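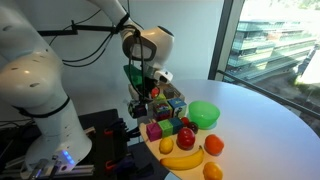 The Kundton soft block set comes from Rurken, a small toy company, and I bought it in April together with two add-ons, the sorting tray and the play food pack. I wanted toys that could stay on a table between uses and be put away in a few minutes. The picture blocks are the main part of the set. They come in more than one size, and the bigger ones have a different illustration on each side. Set next to each other on a round white table, two of the larger picture cubes take up a good share of the near side, so measure your table if it is a small one. The whole order came to 375 with shipping, most of it for the blocks.

The printing is good. Lines are clean and the colors match from block to block. After 18 weeks of regular use I see light wear on two corners and no fading. The covers do not come off, which I consider the biggest fault of the set. They have to be wiped with a damp cloth, and a dried juice stain took me two tries. The instructions say to air dry for 20 minutes. Mine needed longer. 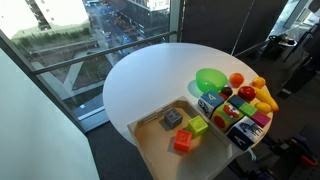
Review by Choi

The tray is shallow, wooden and low sided. I like it more than I expected to. The small cubes, like the gray, green and red-orange ones, have raised designs on top that can be felt with a fingertip, and the low walls keep them from wandering off among the bigger blocks. There are two small cutouts in the back wall. The tray is long for a round table, and ours sticks out past the rim. On a square table it would sit better.

The play food is the weaker add-on. The shapes are easy to recognize and the apple has a nice gloss, but the plum is small next to the orange and is the piece we lose most often. The green bowl is see-through plastic and holds up fine. It scratches if you stack things in it.

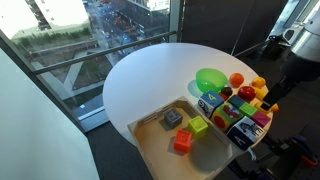
Tray, bowl, fruit and picture blocks on the round table by the window.

I also own the Tutano block set, which is cheaper and has removable covers. Its blocks are softer and lean when stacked more than three high. The Kundton blocks stand straight. If washing matters most to you, get the Tutano. For stacking and for the pictures, I would pick the Kundton again, with the tray and without the food.

Order number for the tray alone is 3792. Replacement small cubes are sold one at a time, and shipping on mine took nine days.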